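Lonorlow在Fletside厂区启用新的钣金支架备料间

2020年5月，Fletside

Lonorlow今天宣布，位于Fletside厂区二楼的钣金支架备料间正式投入使用。从这个月起，储物柜、货架和机箱产品所用的各类冲压支架，都将在这里完成分拣、核对和装盘，再送往楼下的三条装配线。对我们这样一家以小批量订单为主的工厂来说，这是盼了很久的一件事！

备料间面积不大，原先是存放包装纸箱的库房。4月初开始清空、刷墙、重铺地面，月底搬进了第一批工作台和料架。现在一进门，左手边是来料登记处，往里走是上料区，最里面靠窗的位置留给抽检和返修。每个区域都立了标牌，第一次来的人不用问路也能找到自己要去的台子。

“以前支架是跟着图纸走的，图纸在哪张桌上，支架就堆在哪张桌上。”备料间负责人Melina Sotiropoulos说，“装配线的同事上来领料，常常要翻三四个纸箱。现在所有支架先进上料区，用料盘装好再往下送。我自己在这儿干了一个月，最大的感受是说话声音都小了，大家不用再隔着屋子喊‘那个四孔的放哪儿了’。”

新备料间最常用的东西是蓝色塑料料盘。项目组前后试过几种容器：纸箱便宜，可是边角容易被金属件划破；铁皮盒结实，但是太重，支架放进去叮当作响，表面也容易蹭花。最后选定的塑料料盘四壁带筋，一个人端着走很稳当，颜色又鲜亮，灰色的支架放在里面一眼就能看清。 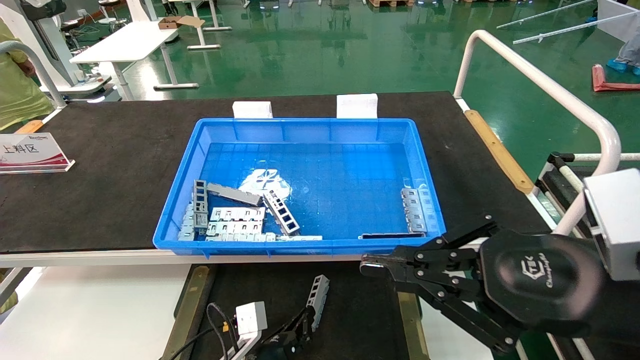 上料区工作台上的蓝色料盘，盘内为待上料的灰色钣金支架。

料盘的后沿可以用白色泡沫块垫高。这个办法是Muthu Chacko提出来的，他在钣金车间工作多年，后来调到备料间带班。盘子平放的时候，靠里的零件总要探着身子去拿，他就从包装间找来几块泡沫，垫在盘子后面试了一个下午。第二天隔壁两张台子也学着垫上了。设备科后来打算做一批金属斜架来代替，班组投票的结果是先用泡沫，斜架等到秋天再说。

黑色台面也是班组自己挑的。样板送来时有米色、浅灰和黑色，大家把支架摆上去轮流看，灰色的金属件放在黑底上轮廓最清楚，讨论很快就结束了。

支架的外形差别其实不小。有的开着一排方孔，有的带一列插槽，还有细长的压条和扁平的连接片。过去的编号打印在纸箱外面，拆箱以后就很难对应，尤其是几款只差一个孔位的支架，新来的员工经常拿混。为此，工程师Revathi Pisharody带着两位同事重新整理了全部支架的图样，做成一本可以翻看的对照册，每款支架一页，正反面、孔位和折弯方向都按实物大小画出。册子现在挂在登记处旁边，边角已经被翻得有些卷了。

“我们把库里的支架一款一款拿出来重新认了一遍，总共51款，”Revathi Pisharody说，“里面有5款早就不再使用，一直占着架子。清出来的那天特别痛快！有一款连我都没见过，问了Muthu才知道是给一种老式抽屉配的。”

整理之后，备料间每天可以送出80盘支架，首月累计装盘的支架达到3000件。数字放在大厂里也许不起眼，不过Lonorlow的订单向来零碎，一天里要换好几次产品，每次换线都得把上一批剩余的支架收回来、重新归位。现在回收的支架同样先回到上料区，核对以后再放进料盘，不再直接塞回货架。

厂区经理Bastien Gilbert表示，装配线的反应比他预想的要快。“启用第一周，楼下就有人上来问能不能把螺钉和铰链也照这个办法配好。我说先让支架跑顺了再讲。不过大家肯主动提要求，我很高兴，说明这间屋子真的有人在用。”

备料间的改造由厂区员工与Litville的室内施工队共同完成，料架由Menon供应。施工期间装配线没有停产，几次大件搬运都安排在交接班的空当里进行。Lonorlow在此感谢两家合作单位，也感谢包装组的同事让出这间库房，并且在楼下挤了将近一个月。

接下来，备料间会先把对照册补上新一季货架产品的支架，再着手解决采光问题。靠窗的抽检台下午光线太强，金属面反光，看细小划痕比较吃力，百叶帘已经订好，到货后即可安装。登记处则准备加一排矮柜，用来放空料盘。

本地职业学校和同行企业如果想到备料间参观，可以提前与Lonorlow对外联络处的Coralie Henare联系。每次参观由当班人员带领，请穿平底包头鞋，手套由厂区提供。参观者可以翻阅支架对照册，也可以在班组指导下亲手装一盘料。

关于Lonorlow
Lonorlow生产金属储物柜、轻型货架和小型机箱，产品主要供应学校、诊所和小型仓库。公司的钣金、喷涂和装配工序均设在Fletside厂区。

媒体联络
Coralie Henare
Lonorlow对外联络处，Fletside厂区一楼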